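Jun 4, 2026

Back from the open day at the Barbier mill in Plondovport, and my feet still haven't forgiven me. I've wanted to go since March, when I saw a flyer for it taped up in the fabric store, and I finally got my act together and took the early train. Seven dollars to get in, coffee included (weak, but free refills).

## Getting there

The mill is down by the canal, a good twenty minutes on foot from the station if you don't stop at the bakery. I stopped at the bakery. The door on the street side was locked, so I went all the way around past the loading dock with a bunch of other confused people until somebody waved us in.

They split us into groups and mine had 9 people in it, mostly quilters by the sound of it. One lady had brought a swatch of her grandmother's curtains to show to anyone who would look. I looked! It was gorgeous.

## The weaving floor

LOUD. They hand you foam earplugs at the door and you should use them. Barbier runs 47 looms and only part of the floor was going, and I could still feel it in my teeth. Our guide had a little speaker clipped to her belt and I caught maybe half of what she said. The half I caught: the warp on the big loom nearest the stairs has 3,736 threads, and when one snaps the whole thing stops and somebody has to go find it. There was a woman doing exactly that while we stood there, bent right over with a hook, and she had it tied and running again before I'd gotten my phone out of my bag.

It smells like warm dust and machine oil in there, and I liked it a lot. I could have stayed an hour, but we got twenty minutes.

## Upstairs with the bedspreads

This was what I came for. The upstairs rooms are made up like bedrooms, with the Flonau line in one and the Trandska line in the next, and you're allowed to touch everything as long as your hands are clean (there's a sink on the landing, and a line for it).

I went back and forth between the two for ages. The Flonau spreads are flat and smooth and very grown-up, and I'd be scared to eat toast on one. The Trandska ones have tufts! I'm a sucker for tufts. My favorite was a pale gray-white one with raised cords running across it both ways, so the whole bed is broken up into diamonds and squares, with a puffy little white tuft everywhere the cords cross. The cords going one way are thick and the other ones are much finer, and I didn't notice until I'd been staring at it for a while. It has a gathered cream ruffle along the side too. I know ruffles aren't for everybody. I grew up with ruffles and I'm keeping them.

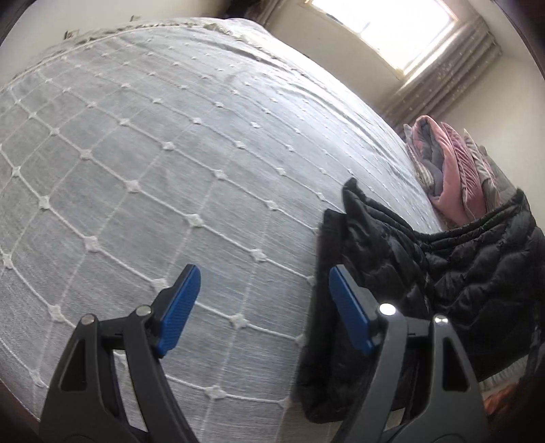

## The shop, and whether I'd go back

I didn't buy a bedspread. I did the math on the stairs and then did it again in the shop, and no. I came home with a bag of remnants, two spools of cotton cord and a tea towel I didn't need. The remnant bins are by the back wall and people get pushy, so go there first and look at the nice stuff after.

Would I go again? Yes, with better shoes and an empty backpack. The tours fill up before lunch, so get there early, and bring cash for the remnants (the card reader was down the whole time I was in line).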